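Ticket: right wrist camera dropping out during laundry episodes
Project: Vrabec (household tasks, washer loading)
Status: resolved, keeping an eye on it
Component: right gripper camera, recorder

Opening this one properly, as I've been moaning about it in the chat for long enough and it really ought to live somewhere we can find it again.

What happens: I'm recording loading episodes on the washer, teleoperating both arms, and every so often the right wrist view freezes. The head view carries on fine, the left wrist carries on fine, the joint readings carry on fine. The right wrist just repeats its last picture until the end of the episode. Dramik doesn't complain at all! It saves the episode with a green tick and you only find out when you play it back, which I don't always do straight away (my fault, I know).

That's a rotten thing to feed the learner. If the arm goes in towards the drum while the wrist view still shows the basket, we're teaching it that the picture doesn't matter. We've got roughly 700 episodes in the set and I've no idea yet how many are affected.

First thing I tried was restarting the recorder. It came back fine and froze again before lunch. Then I dropped the wrist cameras to the lower resolution, in case we were asking too much of the hub. I thought that had cracked it, got a lovely long run of good ones, and then off it went again. I've put the resolution back up.

Next I swapped the hub ports over, left for right. If it was the port, the fault should have moved to the left camera. It stayed on the right, so I stopped blaming the hub and started looking at what the arm was doing when it went.

I went back through the frozen episodes in the Doden viewer and wrote down the last good picture in each. Nearly all of them stop in the same bit of the task, with the right arm coming across towards the open door. I don't think I'd have spotted it without lining them up next to each other. It's never the reach down for the clothes, which is where I'd have put my money, what with all the rummaging.

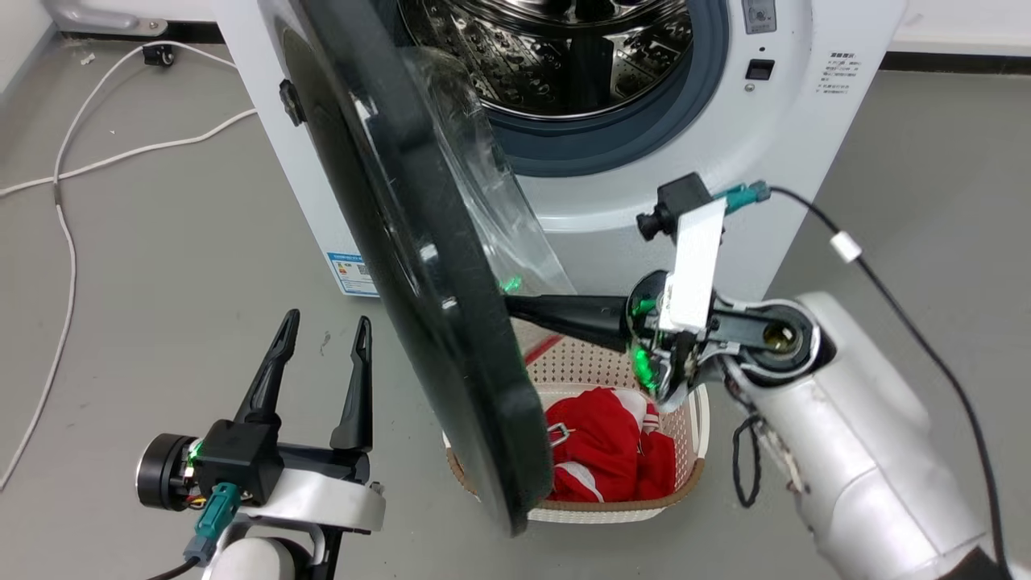 Head view at the washer, door open. Right wrist camera on top of the white plate, teal connector, black cable running off to the right.

So I froze the arm in that pose and had a gentle wiggle of the cable by hand with the live view up. Picture gone on the second wiggle. Did it again after reconnecting and it went again. With the arm parked back at home I could wiggle away as much as I liked and nothing happened, so my best guess is that the cable runs short when the wrist turns in towards the door and tugs on the plug just enough to upset it.

What I changed: fed more slack through to the wrist end, and moved the tie further back along the arm so the bend is gentler. Then I drove the wrist right round to both ends of its travel, slowly, with the door open and with it shut, watching that nothing snagged on the door rim. It's a fairly fat loop now, so please do look at it before you start a session. If it ever catches on the door we'll have a much worse ticket than this one.

Update, 2 hours of recording later: no freezes. Same task, same start position, red jacket in the basket as before, and I was deliberately a bit clumsy on the approach to give it every chance to misbehave.

Update: I asked Drekico support whether the recorder can flag a stuck camera. They say there's a setting for it, off by default (why?!), which compares each picture with the one before and marks the episode if they're identical for 3 seconds. I've turned it on for all the views. It did mark one good episode where I'd simply stopped to think, so don't bin anything on the flag alone, have a look first.

Still to do:
Run the same check over the old episodes. The script is going now and it's slow.
Pull the bad ones out of the training list, but keep the files. The head view and left wrist are still usable.
Re-record to fill the gaps. Mostly door approaches, by the look of it.
Order a spare camera cable, a longer one.

Leaving this open until the script finishes, then I'll close it. If you see a freeze in the meantime, please note the arm pose and stick it on here and don't start a new ticket.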